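Table clearing by robots

Table clearing is the household chore of picking up whatever has been left on a table and putting it where it belongs. It sounds a humble sort of job, and most of us do it while thinking of something else, yet it remains one of the harder things to ask of a machine. Snack wrappers crumple, lids stick, and no two tables are ever left in quite the same state.

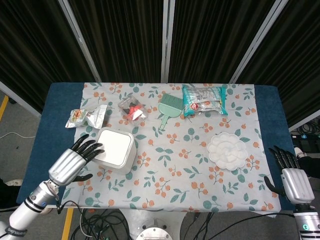 Hands with separate fingers have helped a good deal, though they bring troubles of their own. Jolien Postma, writing on the Plindell trials, found that a machine could manage 16 of 17 stiff boxes and still fumble a soft packet – a gentle soul might call it shyness. Perihan Ersoy's later work at Bisham gave each machine six tries per object, with kinder results.

Whether such machines are ready for the ordinary home is still argued over, and most are kept to workshops with a person close by.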